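Wanted: people to sort rubber chickens with two robot arms (unpaid, there is soup)

The Trevness shared workshop is looking for a few patient people to help with our two-armed build over the winter. We have two arms, two grippers, a white table and more rubber chickens than a grown adult should own. What we're short of is hands, in particular the kind that will drive a gripper toward a chicken's neck for an hour and still be polite at the end of it.

The job is sorting. One basket is X, the other is O, and every chicken has to end up in one of them. The software half of the project, which we call Kahraman, learns from runs driven by people, and we want 4000 of them. At the last count we had 317.

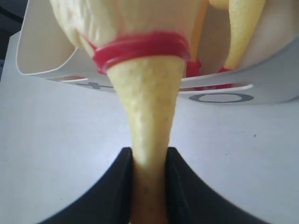
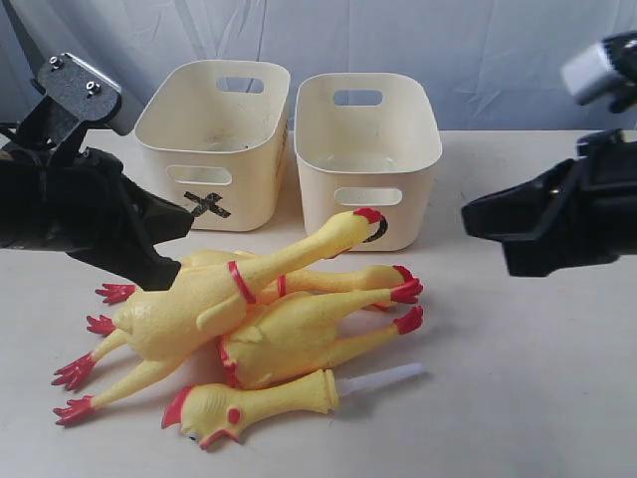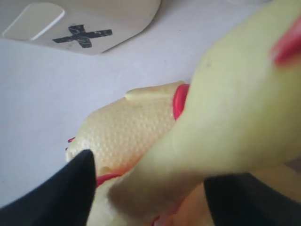
Chickens, grippers, and the X.

You'd be signing up for evening sessions of 20 runs each, starting at 7 p.m. Expect to drop things. Expect the feet to snag on other feet. We log the bad runs too, so please don't quietly delete yours out of pride.

No experience with robots needed. If you can parallel park, you're overqualified. It would help if you:

- can sit still and concentrate for an hour
- don't mind squeaking
- will write down what went wrong in words someone else can read

We'd also love one person who can solder, and one who likes cable management enough to do ours. The second post has been open since May.

There's no pay. There is a parts budget of $200, most of it already promised to replacement fingertips, and there is soup. Bus fare from Jelldale is covered if you keep the ticket.

To apply, leave a note in the Kahraman tray by the workshop door, or come by any session and ask for a turn. Tell us which evenings you can manage and whether you're left-handed. Under-16s are welcome with an adult who also takes a turn.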